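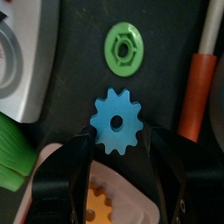 *Gripper view of the work surface, with a blue gear at the fingertips and a green washer-shaped part behind it.*

**Review: Gillano two-finger kitting cell, Hollis assembly room**

14/10/2024. Prepared by Guðlaug Þrastardóttir, Operations Review, Plernesham.

The Gillano cell was installed at Hollis to take over the sorting and pre-placement of small plastic parts, work previously done by hand on both shifts. This review covers the first 20 working days of use. It considers the equipment itself and its effect on the 6 employees assigned to the room.

**Handling of parts**

The black fingers are angular and suit flat, toothed pieces well. Gears are picked from the bench without a tray or fixture, and a finger change takes an experienced operator a few minutes. Performance is weaker with round parts that have a flange. These tend to turn as the fingers close, and the cell then stops and requests help. The wrist camera gives a useful close view, although anything directly below the fingers can be hard to make out while a part is being placed. Operators asked for a second view from above, which Gillano offers at extra cost.

The right finger has two small screws. Maintenance should check these at each shift change, as the manual gives no interval.

**Effect on staff**

No position was removed. Two employees moved to final inspection, and the others now share supervision of the cell. Xiomara Ruiz-Ortega, who has worked in kitting for many years, reported less strain in her hands and more tiredness in her eyes. Oluf Ásgeirsdóttir objected to the stop alarm, which sounds at the same volume for a dropped part as for a serious fault. The review team shares that objection. The alarm can be adjusted only by the supplier, and the request is still open.

Training was planned as a single session. It proved too short, and Estíbaliz Zabala extended it to 24 hours per person, including supervised practice with mixed parts. Staff who completed the longer course called on the technician less often. Pay grades have not yet been revised to reflect the new duties. The matter is with Human Resources and should be settled before more cells are ordered.

**Rating and recommendation**

The cell is recommended for flat parts in batches of 1000 or more. For smaller mixed batches, hand kitting remains faster at Hollis. The Rornosley site should wait for the November software update before placing an order.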